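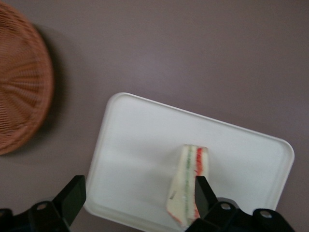
Mal-soon Wi says the whole build is too gentle, and she said it again last night, out loud, over the noise of the air compressor. Gentle is for kittens, she told me. If it can't hold on to a sandwich, what's it going to do with a customer?

I said the Pludov was going to be serving at a snack counter, so gentle was kind of the point! (We call it the Pludov because that was the name stamped on the crate the first set of motors came in, and by the time Ye-rin found out it was a crate of somebody's old motors and no kind of robot at all, the name had stuck.) Mal-soon just went and got her coat, which is how she wins arguments.

So there I was in the workshop at 4 in the morning, turning the grip force down to 100, then up to 600, then down again. At 600 you could have cracked walnuts. At 100 I held my own thumb in there and felt practically nothing, like shaking hands with a very shy uncle.

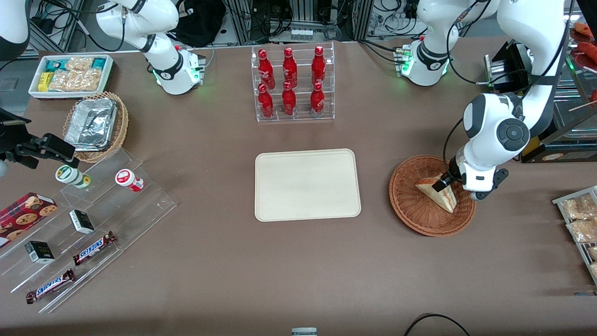
I settled on 111 in the end, and I wish I had a scientific reason for you, but it was the number of the bus I used to take to my grandmother's, and she made sandwiches with the crusts off, and I was tired. I wrote it on masking tape and stuck it to the laptop.

Ye-rin Ok came in at breakfast time with two coffees and read the tape. "Is that the force or the temperature?"

"Force."

"Does Mal-soon know?"

I said Mal-soon could find out when she got here. Ye-rin handed me the bigger coffee, sat down on the toolbox, and asked if I was planning to save her a piece.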